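A few notes on cooking dry pasta for a crowd, now that we've done it for 18 weeks in a row at the Senodholm hall.

1/ Salt the water after it boils. Doing it earlier is fine too, but our big pots are old and the salt sits on the bottom and leaves marks.

2/ We plan 345 plates on a normal Thursday. Long pasta is harder than short at that size. It clumps in the first two minutes, so somebody has to stand there and stir. Set a timer and don't walk off.

3/ Don't put oil in the water. Put it on the pasta after draining if it has to wait -- a spoonful per tray, tossed well. 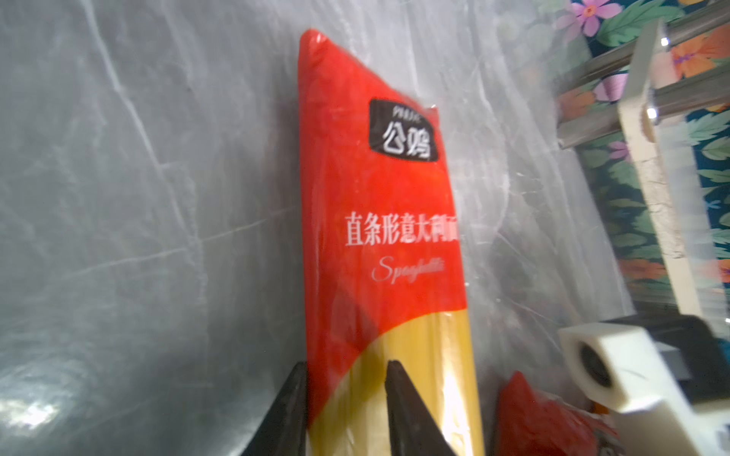
Senodholm Community Kitchen -- Dry Goods Team

4/ Spaghetti comes to us in whatever brand we can get. Cooking times differ by a couple of minutes between brands. Don't mix two kinds in one pot. Sort by brand first, then cook each by itself.

5/ If you can't read the packet, cook one strand and bite it at eight minutes, then every minute after that. Write the time on masking tape and stick it on the shelf for the next shift.

6/ Pull it a minute early if it's going into the hot trays. It keeps cooking in there. We learned this in week two with a lot of very soft spaghetti.

7/ Save a pitcher of the water from every pot. Tomato sauce gets thick on the burner and plain tap water makes it taste like nothing.

8/ The trays and the second burner are on loan from Brorirent until September. Please wash the trays by hand. The lids don't go in the machine either.

9/ Someone asked about leftovers. Chill it flat in shallow trays, lid off until cold, then cover and label. Use it the next day in the baked dish. Anything older goes out.

10/ Next thread is rice -- same pots, different problems.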